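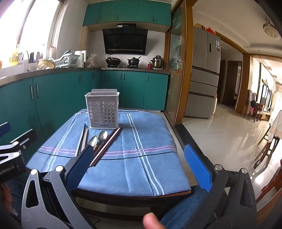 Recipe testers wanted - slow-cooked and baked dishes

Rondovine is seeking home cooks to test recipes for its next collection of casseroles, braises and baked vegetable dishes. Testing is done in your own kitchen. The testing period is 21 days and starts in September.

What testers do

Each tester is assigned 3 recipes. Each recipe is cooked twice: once exactly as written, and once with a single change agreed on with the test editor, Anayeli Cuevas. Substitutions in the first cook void the result.

After each cook, complete the report form. It asks for:

- oven type and the temperature set
- dish size and depth, in centimetres
- start and finish times
- texture at the centre and at the edge
- any step where the wording was unclear

Reports are due the day after cooking. Written comments can be brief. Scores without comments are not used.

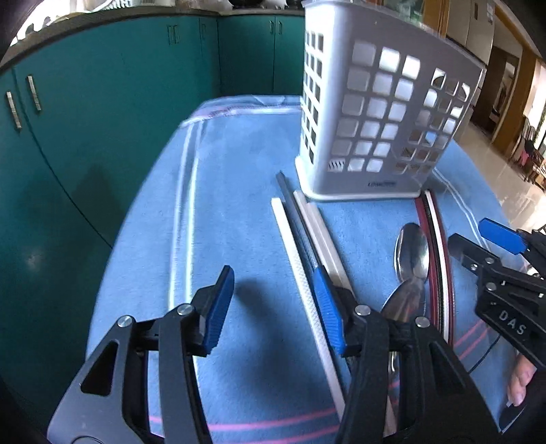

Requirements

You need a working oven, a kitchen scale accurate to 1 g and a covered baking dish. No professional training is needed. Applicants with convection ovens should say so, as those results are grouped separately. Several recipes contain milk, egg or wheat, and allergies must be listed when you apply.

Payment

$155 per tester on receipt of all reports. Groceries are reimbursed against itemized receipts. Partial sets are not paid.

How to apply

Send your name, postal code, oven model and a short note on a dish you cook often to Killian Texier, Rondovine test kitchen. Applications close Mon 7 June.

1,844 views | 21 shares | 3 comments

Recent listings
Weekend baker, Cisneros
Recipe copy editor, Fimel (contract)
Tasting panel: canned soups, Erstead
Kitchen assistant, Rondovine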